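I have decided to become a person who plans dinner in the produce section, which so far means standing in it for 59 minutes with no plan. Everything lives in slatted wooden crates now. Potatoes look better in a crate. I resent how well it works on me.
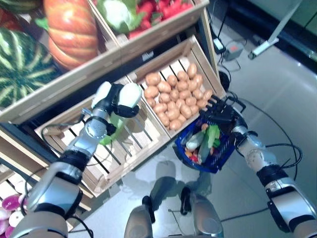 The soup question

My friend Lorraine Rakena swears by her five-ingredient soup, two of which are salt. It wants potatoes, an onion and whatever green thing is left, and that last part is more or less my whole approach to shopping anyway.

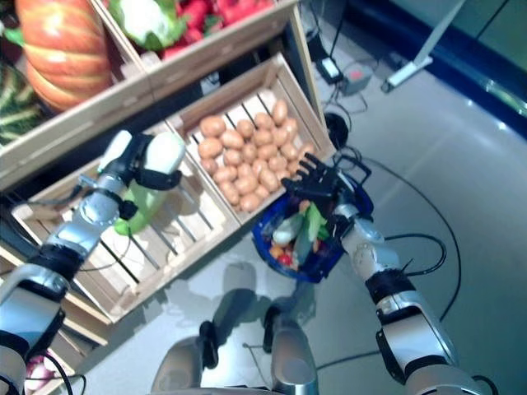

I still can't walk past a pumpkin without believing I'll roast it. The last one sat on my counter until March - I'd grown fond of it by then - and Lorraine finally took it home and made it into something with ginger. I got one bowl.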